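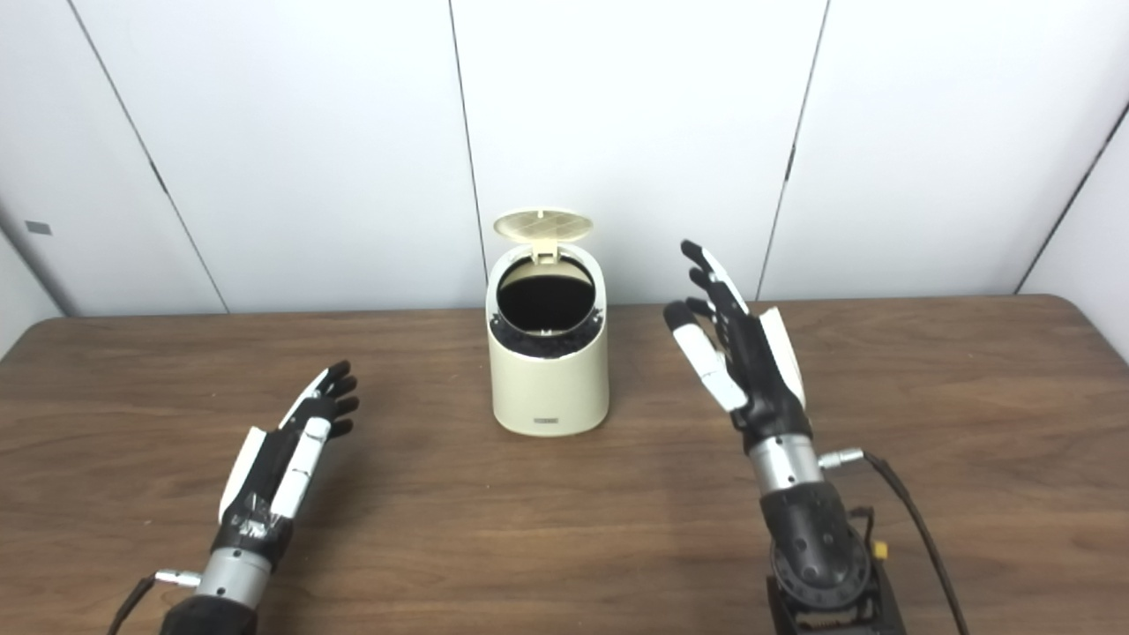

Vendine Claims Register

Product overview | Editions | Technical requirements | Ordering

The Vendine Claims Register is a records system for town, county and state offices that receive questions about stories circulating in political media. It gives staff one place to log a claim, attach the public records that bear on it, obtain sign-off and publish a reply. The Register is made and supported by Grerosora and is sold to public bodies, libraries and news organizations.

Many offices still handle these questions by e-mail. A resident forwards an article alleging that a council vote was held in secret, a clerk finds the minutes and writes back, and a week later a different clerk does the same work for a different resident. The Register keeps the first answer, with its sources, so that it can be found and used again.

How a claim is handled

Each entry begins with the claim as it was received. Staff record the wording, where it appeared and the day it came in. The original wording cannot be edited once the entry is saved, although notes may be added beside it. Similar claims are offered for comparison, and staff decide whether to join them or keep them apart.

Documents are attached next. The Register accepts meeting minutes, budgets, rulings, contracts and recordings, and each one carries its own reference number. A reply cannot be sent for approval until at least one document has been attached or the entry has been marked "No record held."

Approval requires 2 named officers. The system will not allow the same person to draft and approve a reply. Where an entry concerns a sitting elected official, an office may choose to add a legal review step.

Published replies appear on a public page in plain type, with the claim, the reply and links to the documents. Corrections are shown beneath the reply with the earlier text left in place.

What the Register does not do

The Register does not score publications or authors, and it does not label material as true or false. It does not collect posts from social media accounts. Satire is logged under its own heading, so that an office may reply to a reader who has taken a comic piece at its word without treating the author as a source of error.
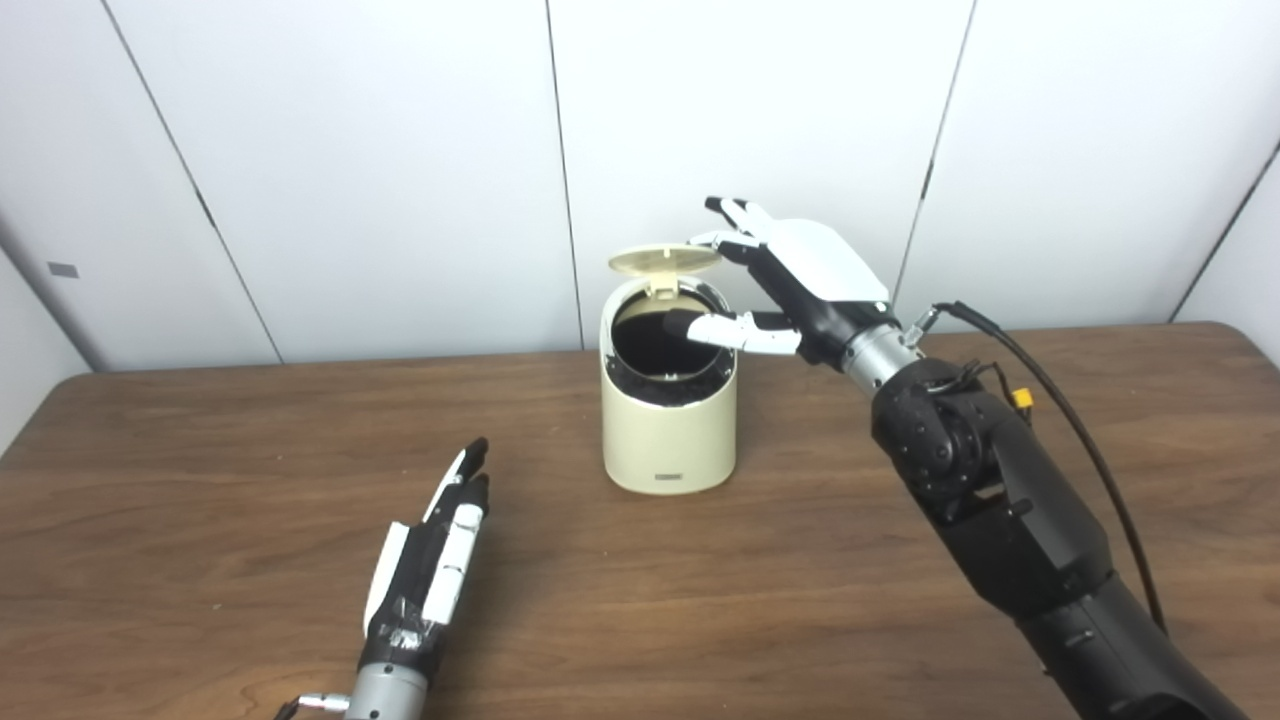

Jayanthi D'Souza writes that the separate heading for satire was the feature her office used first. We had been answering joke articles in the same stiff letter we used for everything else, she says, and it made us look as though we had missed the point. Her one complaint is that the heading cannot be renamed, and she would like to see that changed.

Renaming of headings is planned for the December release.

Editions

Beria Edition. For a single office. Includes 4 staff accounts, a public page and storage for 486 open entries. Closed entries are not counted toward this limit.

Balaskas Edition. For counties and groups of offices. Includes shared entries between departments, the legal review step and storage for 3,000 open entries. Staff accounts are not limited.

Both editions include the public search page, the correction history and export of all entries in a common spreadsheet format. An office may move from the Beria Edition to the Balaskas Edition at any time, and its entries and reference numbers are carried over unchanged.

Technical requirements

The Register runs in any current web browser. No software is installed on staff computers. Offices that must hold records on their own servers may order the Balaskas Edition for local installation.

Records retention

Entries are treated as public records by default. Retention periods are set by the office and should follow the schedule in force in its state. Deleted entries leave a line showing the reference number, the officer responsible and the ground for deletion.

Ordering

Prices are supplied by written quotation. Requests should state the edition, the number of departments and whether local installation is needed. Purchase orders are accepted from public bodies.

Page revised May 9, 2022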